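The laundry room at Nelereck closed at ten, and at 9:20 she was still sorting socks on her knee. Machine one was the good one. Machine two had once kept her pillowcase for 52 hours and given it back gray.

She had six coins, a towel from the Prunutton pool that she had every intention of returning, and the shirt. The shirt had to be clean by morning.

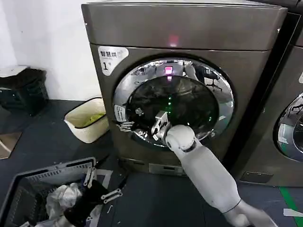
How long does a wash and dry take?

A hundred minutes, if you don't overfill it.

She had forty. She did the subtraction twice, in case it improved, and then considered the towel, which was heavy and had no interview to go to. Out it went.
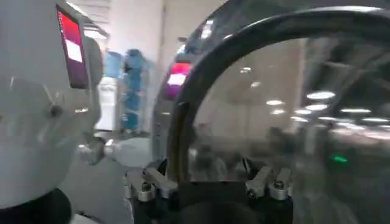
The shirt would go in alone, then, on the short cycle, like a dignitary — a whole drum for one collar. She smoothed the sleeves. There was mustard on the left cuff from the Endanier picnic in May, and she had grown used to thinking of it as a pattern. She rolled the cuff under and went to find a seventh coin.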